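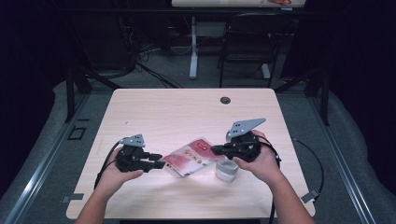
Two grippers and a snack bag on the teaching table.

Short Stories / Work & Machines

THE SECOND SQUEEZE

The message from Ueda arrived when Evdokia Galanis was already wearing her coat. It was a short message. The robot at the end of the packing line had closed on a man's hand. The man was not badly hurt. All packing was stopped, and would somebody at Grena please call back before leaving the office.

She took off her coat and called.

"Which hand?" she asked. It was a foolish question, but it was the first one that came.

"The left," said the line manager. He sounded tired. "Two fingers. The doctor says bruised. He is sitting here with ice and he wants to know why it did it twice."

"Twice?"

"It closed on him, and he pulled, and it closed again, harder. Then it let go by itself, as if nothing happened."

She wrote the word "twice" on the back of an envelope and put a circle around it. Then she asked for the log files, and the manager said they were already on the way, and for a moment they both stayed on the line and listened to each other breathing.

In her seven years at Grena she had taught machines to fold towels, to stand bottles in boxes and to turn pages. She did it always in the same way. She stood at the table with a gripper in each hand, black and a little too heavy, with the cables hanging down from them, and she did the task slowly. Then she did it again. The machine did not see her face or hear what she was saying to herself. It received only where the grippers went and when the fingers opened and closed. After enough repetitions it could do the task also, and she went to another task, and she forgot the old one like you forget the road to a school that your children do not attend anymore.

The snack bags were her work from February. The customer was Altance, who filled boxes for vending machines, and they were very happy with her. Bags are difficult. They slide, they make folds, the air inside moves from one end to the other. Many people said a robot could not pass a bag from one hand to another without dropping it. Evdokia found a way. She took one end with the left gripper, offered the other end to the right, and waited until she felt the bag was held.

She opened the log from Ueda and made the graph large on the screen. The line for the right gripper went down, which meant closing. It became flat. Then there was a small step, and it went down again.

She knew this step. She did not want to know it, but she knew it like her own signature.

"You are still here," said Petros from the door. He was the youngest in the office and always had his bicycle helmet in his hand.

"Come and look. What is this?"

He looked. "It lost contact and it closed again. A recovery."

"And if there was contact all the time?"

"Then it is not a recovery." He put the helmet on the desk. "Then it is only a second squeeze."

They went down to the teaching room together. Evdokia switched on the lights and took the grippers from their hooks. A crinkled bag was still on the table from the afternoon, red and pink, and she put it in front of her. She asked Petros to watch her right hand and not to say anything.

She picked up the bag by one end. She brought the other gripper to it, closed, and held. She put it down. She did it again, and again, until she stopped thinking about it, and then Petros forgot that he should not speak.

"There," he said. "You did it there."

"I did not feel it."

"You squeezed, and then you squeezed again. A little one. Like when you check a door after you lock it."

She put the grippers down. Her mother did this with doors, and also with the gas, and with the hands of children before crossing a street. First the mother took your hand, and then, one second later, she took it more. Evdokia remembered this feeling in her own fingers better than she remembered her mother's voice.

They recorded until late. Out of 54 passes of the bag, she made the second squeeze in 27. It was exactly half, and it made her angry, because if it was always, somebody would have noticed it in February, and if it was almost never, the machine would not have learned it. Half was the worst thing it could be.

"But it should not matter," Petros said. He was walking up and down on the carpet. "The force limit is there. The limit does not care how many times you squeeze."

"Call it up."

He brought the settings for the Flendano, which was the name of the controller in the robot's wrist. He read them aloud. The limit was correct. It was the number they had agreed with Altance, low enough that a bag would survive and a finger also. Petros looked pleased and then he read the next line, and he stopped being pleased.

The limit was measured from the start of each closing. When the gripper began to close, the controller called the present force zero, and counted from there. For one closing it was perfectly safe. For a second closing on top of the first, the zero was no longer zero. The man's finger was already inside when the counting started again.

"So the first squeeze was allowed," Petros said, "and the second was allowed."

"And together they were not."

"Who wrote this?"

She did not answer. It was written by a person who left long ago, and who was careful, and who could not imagine that a hand would ask for the same thing two times. She had sat in the meeting where it was approved. She remembered there were good cookies.

There remained the question why a man's hand was in that place at all, and this question Altance asked themselves, in writing, the next morning. Their letter was polite. It said that the operator had reached in to remove a torn bag, that the light curtain should have stopped the robot, and that the light curtain had been switched off by the night team because it gave false alarms when bags fell through it. The letter said that this was of course their responsibility. Then it said, in a new paragraph, that they would like to understand the behavior of the gripper in more detail.

Her director read it standing up. "This is good for us," he said. "The curtain was off. The man should not have been able to put his hand there."

"The curtain was off," Evdokia said. "And the force was wrong."

"Nobody would be hurt if the curtain was on."

"And he would not be hurt if the force was right."

He sat down then. He was not a bad man, and he had signed many things in his life without reading the second page, as most people do. He asked her what she wanted to write in the report.

She wanted to write all of it. She wanted to write about the controller and the zero, and about her own hand. He asked if the part about the hand was necessary. A customer could read it in a wrong way. A customer could think that Grena's robots were full of the habits of one woman.

"They are," she said. "Where do you think they get them?"

The report went out on 5th June. It was 15 pages, and the part about her hand was on page four, between the graph and the corrected settings. She had removed one sentence about her mother, because Petros said gently that Altance would not need it.

The man from Ueda came to visit before the line was started again. He had asked for it himself. He was large and quiet and his name was on his jacket, but the thread was old and she could not read it and was ashamed to ask. Two of his fingers had still a yellow color. He looked at the table for a long time, at the metal rails on both sides, at the black office chair behind.

"I thought there would be a machine," he said.

"No. Only me."

He asked if he could try. She gave him the grippers and showed him where to put his thumbs, and she placed a bag in front of him. His forearms were stiff. He dropped the bag, and said sorry to it, and tried again. On maybe the sixth try he held it between the two grippers and it did not fall, and he stood with it in the air, not knowing what came next.

"Now you let go with the left," she said.

He let go with the left. She was watching his right hand, and she was counting, and when he put the bag down on the table she asked him if he had time to do roughly an hour of this, because she needed somebody who was not her.

"I have time," he said. "They will not let me lift boxes until next week."

So she went to find him a cup of coffee, and Petros started the recording.

212 shares
18 comments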